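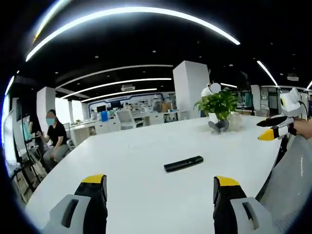 Clurkar meeting table, gloss white: review after five months

The Clurkar is the larger of the 2 meeting tables Seppälä sells for open-plan offices. We ordered one for the Pinville office in February, and it has been in daily use by the project group ever since. It replaced an older oak-veneer table that had lifted along one edge. Price as delivered was $1576, including assembly hardware but not assembly.

Surface. The top is smooth, glossy and very white. Dry-erase marker that strays off a notepad comes away with a damp cloth if it is caught the same day. Coffee rings do the same. Ballpoint takes longer and needs a little isopropyl alcohol. The finish shows fingerprints at a low angle and shows dust less than I expected. Small dark items are easy to find on it. A slim black remote left in the middle of the top can be spotted from the other side of the room, and on the oak table we lost the same kind of remote weekly.

Gloss has a cost. Overhead light reflects off the top, and anyone reading printed sheets flat on the table will tilt them sooner or later. Large screens on stands near the table end add a second reflection. Turning the stands a few degrees fixed most of it for us. Buyers with a window wall should ask for the matte version, if Seppälä still lists it.

Size. The width is generous. A potted plant, a glass jar and a small gray figurine sit together on ours and still leave plenty of clear top for work. The drawback is reach. Anything put down in the middle has to be slid back, and short people will stand up to get it.

Scratching. The white pot is unglazed underneath and left 2 fine marks when it was dragged. Felt pads cured this. The jar has left nothing. Laptops with rubber feet are safe - laptops that have lost a foot are not.

Seating. Our mesh-back office chairs roll up to the edge without fouling the legs. Armrests clear the underside at their lowest setting only. Sitting side-on to the table is comfortable enough for a short talk, and there is no sharp corner to catch an elbow.

Assembly. The instruction sheet allows 29 minutes for two people. It took us 50, mainly on the center rail, where the predrilled holes were slightly off. Start all the bolts by hand before tightening any of them. The leveling feet are good and have stayed where they were set.

Compared with the Fatetum, which we have in the smaller room, the Clurkar is stiffer and easier to clean. The Fatetum has a cable tray. The Clurkar has none, and cords end up on the floor unless you add clips.

Recommended for shared work areas with controlled lighting. Order the felt pads with it.

Reviewed 7/4/20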